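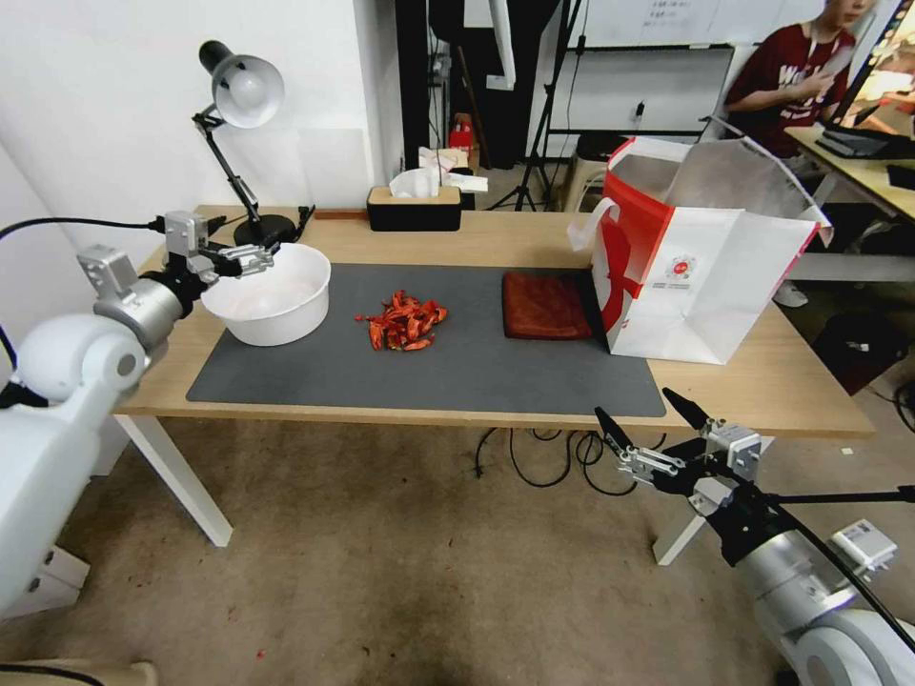 Tremer Bomero Two-Arm Teaching Set

The Bomero is our teaching set for people who would like to show a pair of robot arms a job instead of writing it all out in code, and we've tried hard to make it pleasant to live with through a long afternoon. You hold a pair of light hand controllers, the arms follow along, and everything you do is saved as you go - arm positions, gripper opening, camera views, the lot.

Small, fiddly household jobs are where the set earns its keep. Moving dried chili peppers into a bowl is a lovely one to start with, as the peppers are light and no two lie quite the same way, so your arms get plenty of variety without any extra effort from you. Most people find their hands settle down after 40 tries or so (do be patient with the first few!).

If you'd sooner guide the arms directly, press the button at the wrist and they go slack enough to move by hand. You can switch between the two ways in the middle of a session, and the Marikar software keeps track of which was which.

In the box
2 arms with two-finger grippers
2 hand controllers
4 table clamps
Power and data cables
Marikar recording software, one seat

Good to know
Order code: Gondau 271
Foot pedal for starting and stopping a recording sold separately
Spare fingertips come in pairs - please tell us which gripper you have when ordering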